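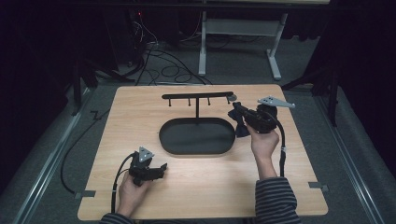

My sister's view is that I should just throw the lot in a drawer like everyone else. She was talking about keys, buttons, foreign coins and the small brass thing that came off the wardrobe in January, and she may have a point, but we already have a drawer. It stopped opening in the spring.

So I've been tidying the hall, which in a flat this size means tidying 2 square metres of lino and a shelf. I bought a book on the subject from Unstead, the secondhand place by the station, and paid £5 for it. It was wedged between a stack of identical copies, all of them presumably cleared out by people who had followed the advice. Chapter one tells you to hold each object and ask what it does for you. I held a key. It does nothing for me. It may, however, do something for a door I haven't met yet, so it stays.
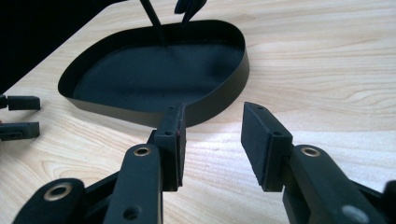 Then there is the post. I have kept every letter from Kourkoulas, my old letting agents, on the grounds that they once tried to charge me £79 for a doormat and might try again. The letters now take up more room than the doormat did. I've moved them to a shoebox and written "Doormat" on the lid, and I feel much better.
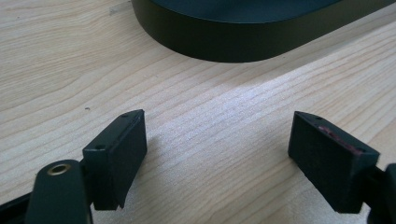 The coins went to the charity shop in an envelope, apart from one 1,000 lire piece, which I'm told is worthless and have decided to be fond of. The brass thing is back on the shelf. I tried it against the wardrobe again last night and it doesn't fit anywhere, so it may have come off something else. I'll have a look at the bathroom cabinet when I've got the drawer open.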